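Week 4: Grip Types and Hand Fatigue

Intro to Workplace Ergonomics
Instructor: Huia Tamihana

Reading for this week: Poletti, chapter 3, and the first half of chapter 4. Skip the section on gloves. We will come back to it in September.

Power grip and precision grip

Most hand work falls under one of two headings. In a power grip the fingers wrap around the object and press it into the palm. The thumb either locks over the fingers or lies along the handle. Hammers, suitcase handles and stair rails are the usual cases. In a precision grip the object is held between the thumb and the fingertips, and the palm does little or nothing. Pens, needles and small screws belong here.

A pinch is weaker than a full grip. For most people it gives about a quarter of the force, and the small muscles of the hand tire sooner. A task that needs both high force and a pinch should be redesigned first, before anyone talks about training or rest breaks.

There are three kinds of pinch to know for the test:

Tip pinch: thumb tip against one fingertip. Weakest.
Palmar pinch: thumb pad against the pads of the index and middle fingers.
Key pinch: thumb pad against the side of the index finger.

Wrist position

Grip strength drops when the wrist is bent. The loss is largest with the wrist flexed toward the palm and smaller when it is bent back. Try this at your desk: make a fist with the wrist straight, then fold the wrist forward as far as it goes and squeeze again. A bent handle can fix the problem, but only if the work surface stays at the same height. Move the work and the bend may make things worse.

Handle size

Too thin, and the fingertips dig into the palm. Too thick, and the fingers can't close. Tarek Abou Jaoude's notes from last year have a good drawing of this, and copies are in the tray by the door. For the homework, use the Dresetdale worksheet, which lists handles from 11 mm up. The handle in question 2 is 126 mm long. Check whether that clears the palm for a wide hand. 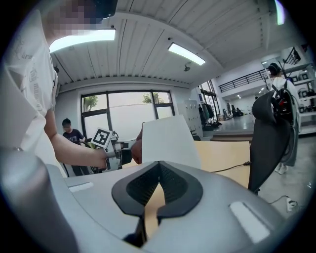 Reach matters as much as grip. The farther the hand is from the body, the more the shoulder has to work to hold up the arm, and that is before the weight of the tool is counted. An arm stretched forward with a tool in the hand, like the bare arm of the person in the white T-shirt, is the posture to look for when you do your site visit. Write down how long it is held and how often it comes back.

Homework, due at the next class

1. Pick one hand tool at home. Name the grip and measure the handle.
2. Worksheet questions 1 to 5.
3. A tool weighs 443 g. A second version weighs 200 g more but has a thicker handle. Which would you choose for overhead work, and why? Half a page is enough.

Office hours are in Room 11, after class.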